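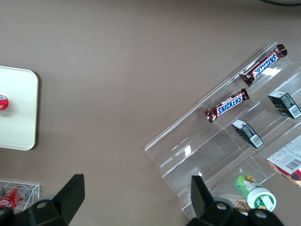

Slide 1. Say hello, say what the talk covers: two sets of fingers, one arm, one table of groceries. The Vovden fingers are the stiff ones. The Grikis fingers flex at the tip. Same controller settings for both.

Slide 2. Clear shelves. Candy bars and small green boxes lie in the troughs at an angle, so the wrist has to turn before it goes in. Acrylic also throws glare back at the wrist camera. Mention the can inside the clear box — people always ask about transparent walls. Depth was poor there with either set.
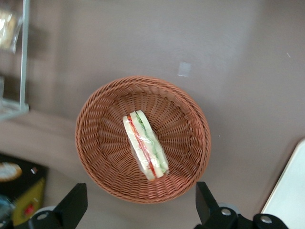 Zainab Edet

Slide 3. Sandwich in the basket. Plastic wrap, soft bread, sloped sides. Point out how wide the fingers are open compared with the rim. You can come down outside the basket and take the whole thing, or close up and reach in. We only scored reaching in.

Slide 4. Numbers. 143 attempts in all, eight items. Seven of the failures with the stiff fingers were crushed bread. Don't read the table out loud, let them look.

Slide 5. What we'd change. Slower close on anything wrapped. Katalin wants the camera moved back on the bracket, Vilmos doesn't — leave that for questions.

Stop here if short on time. Backup slides are the Kocsis mount drawings.

Recent talks
Tuning a wrist camera under shop lights — Orlando Huamán
Gevasix controller, first month
Swapping fingers without recalibrating — Dénes Juhász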